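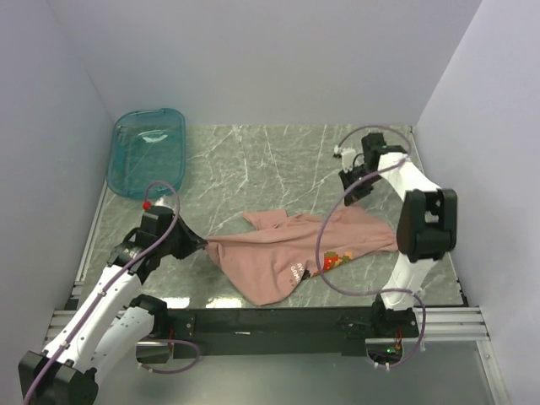

Two robot arms and a pink T-shirt on a marble-patterned work surface.

Seasonal Trail and Boat Guides, Gurkmont

Fleletti Outdoors is hiring guides for the season starting in May. You will lead day hikes on the Bimine ridge trails and half-day canoe trips on Arruda Lake. Groups are no larger than 3 boats on the water. Hikes climb up to 1000 feet.

What we need from you:
Current wilderness first aid card
Able to carry a 50-pound pack
Clean driving record
Weekend availability through September

Guides work 30 hours a week, more in July. Pay depends on experience and is paid every two weeks. Shared housing is open to guides from out of town for a small rent. Paddles, life vests and radios are provided. Bring your own boots.

To apply, send a resume and two references to the Gurkmont office by the end of March.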